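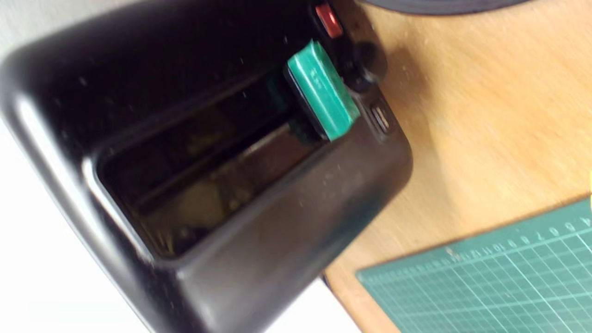

A reader wrote in last month to say repair cafes are a nice hobby for retirees and nothing more, buying new is cheaper so why bother. Well. Cheaper for who?

My kettle from Markamo lasted 15 months. Fifteen! Warranty was twelve. Rang them, was told no parts, never had parts, here's a discount code for the new model. Same base, same lid, different colour. Didnt use it.

Meanwhile the hall on Gkikas Street gets a queue out the door by 9 am. Lamps, radios, toasters full of crumbs. Most of it a loose wire or a dead fuse, a few dollars at most. They got through 144 items up to December and the council gave them $700 for the whole year. Thats it. The tip costs more than that before morning tea.

So no, not a hobby. Make the makers sell the parts, put it in law, five years minimum. And give the hall a decent heater while your at it.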